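About Malosier

4 min read

Hello, and thanks for stopping by! I'm Kekeli, and I run Malosier, a small cookery school for people who think they can't cook. I started it with my friend Normunds Kalniņš after one too many evenings of him ringing me up to ask what "simmer" meant. He's now in charge of bread (he got rather good) and I do more or less everything else.

We teach in two rooms above a bike shop on Deten Street. The stairs are steep and the door sticks in January, so give it a proper shove. Classes have 17 places at most, and usually we have a few fewer than that, which suits me fine – I like to get round to everyone and see what's going on in the pans.

The first thing we teach is rice. After that it's eggs, then a decent soup, and by week four you'll be making a whole supper from whatever's left in the fridge. I don't do foams or tweezers. I grew up in a house where dinner fed whoever turned up, and that's still the sort of cooking I like best.
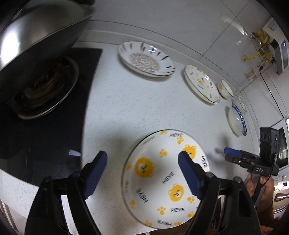
A bowl with yellow bears and paw prints.

People often ask what they need to bring. An apron if you've got one, a tub with a lid for leftovers, and that's it! Ingredients are in the price. We get our vegetables from Huten, a farm shop a short drive away, and Normunds is terribly fussy about his flour, so please don't get him started unless you've got half an hour spare.

We've had some 650 people through the door so far, from students to a retired bus driver who came for the soup and ended up doing every course we run (hello, Mr Choi!). Plenty of them still send me photos of their dinners, and I love it, even the burnt ones.

If you fancy joining us, the next beginners' course starts on 8 May 2021. Drop me a line or pop up the stairs and say hello – the kettle's usually on.

Kekeli Nartey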